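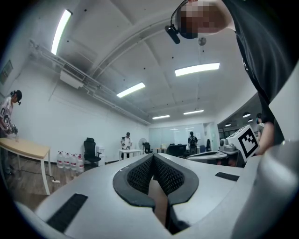
Surface texture in cast jewelry is any repeated or irregular relief that is shallow in comparison with the form that carries it. The feathers on a bird ring, the scales on a serpent bangle and the bark on a branch cuff are all textures in this sense, while the beak, the head and the branch are forms. Textures are divided in this course into directional patterns, which lead the eye along a line, and cellular patterns, which do not. The honeycomb on the two black pads facing each other across the narrow gap is a cellular pattern, and the plain light-gray curved surface next to them shows how strongly even a small textured area stands out against a smooth one. The same contrast is used on a signet ring when a textured shoulder is set against a polished face.

Unit 5: Relief and Texture in Cast Rings and Pendants
Instructor: Guoqing Cao

Students should read these notes before the bench session and bring them to it. The terms in bold type on the printed sheet will be used on the December assessment.

Depth and scale

Relief is described by its depth at the deepest point, measured from the surrounding surface. Low relief catches light at its edges only. High relief throws shadow and remains readable at arm's length. Most commercial rings combine the two: the main figure is in high relief, and its surface detail is in low relief laid over it.

Detail that looks correct on a large drawing is often too fine for the finished piece. Reduce the drawing to actual size before cutting the wax and remove any line that can no longer be followed with the unaided eye. On a ring, detail on the back of the band is worn against the neighboring fingers and should be kept shallow or left out.

Undercuts

An undercut is a recess that prevents the wax pattern from being pulled straight out of a rigid mold. Open beaks, curled talons and the space behind a raised wing are common examples. A flexible rubber mold will release a moderate undercut, but a deep one may tear the wax on removal. The student has a choice between opening the recess toward the parting line and casting the projecting part separately. The second method adds a solder or weld joint, and the joint must be placed where it can be reached for cleaning.

The Wei pendant in the teaching collection shows the first method. Its wing was redrawn so that the lower edge meets the body, and the shadow beneath it is suggested by a groove. The Prurkum pendant shows the second. The joint runs along the collar and is hidden by a twisted wire border. Both pieces may be handled during the bench session. Please return them to the tray face up.

Choice of metal

Silver, bronze and stainless steel take texture differently. Silver fills fine detail well and is soft enough to be sharpened with a graver after casting. It also loses that detail sooner in wear. Bronze is similar at the bench, although its color changes more quickly against the skin and the customer should be told so.

Stainless steel holds an edge for a long time and needs little care from the wearer. It is harder to correct. A blurred feather in a steel casting cannot be cut back into shape without considerable labor, so the wax must be right. Steel is also poured at a much higher temperature, and the ordinary gypsum-bonded investment used for silver is not suitable for it. The studio keeps Meltar powder for steel work and Trandis powder for silver and bronze. The tubs are stored on separate shelves — do not mix them, and do not return unused powder to either tub.

Finishing

Finishing can destroy in a few minutes what was carved over several days. Texture should be protected first and polished last. The usual order in this studio is as follows.

Cut the sprue and file the stub to the line of the band.
Remove remaining investment from recesses with a soft brush and water.
Correct small casting beads with a fine point.
Sand and polish the smooth areas, with the texture masked.
Darken the recesses where the design calls for it.
Polish the high points lightly by hand.

Darkening is applied to the whole textured area and then taken off the raised parts. The recesses stay dark and the relief appears deeper than it is. The method suits silver and bronze. The sulfur solution kept for silver has no useful effect on stainless steel, and a suitable coating or enamel fill is used there.

Where stones are to be set, the seat should be cut after the texture has been finished, but the metal around it must be planned from the start. A small stone used as an eye needs a rim wide enough to push over its edge. If feather lines run into the rim they will be flattened by the setting tool. Stop them short and close the gap afterward with a graver.

Describing the finished piece

Each piece submitted must carry a written description suitable for a shop listing. State the metal, the finish, the stones if there are any, and the sizes offered. Name the technique accurately: a cast texture is not hand engraved, and glass must not be described by the name of a gemstone. Students who wish to study good and bad wording may consult the bound trade catalog, which lists 2190 items, in the reference cabinet.

Work for the next session

1. Carve 2 wax test tiles, one with a directional pattern and one with a cellular pattern. Both should be the same size and should leave a smooth border on all sides.
2. Draw one ring at actual size with the high relief shaded and any undercuts marked in red.
3. Write a listing for the ring as if it had been completed in stainless steel.

Tiles are to be labeled on the back with the student's name and the type of wax used. Unlabeled tiles will not be cast.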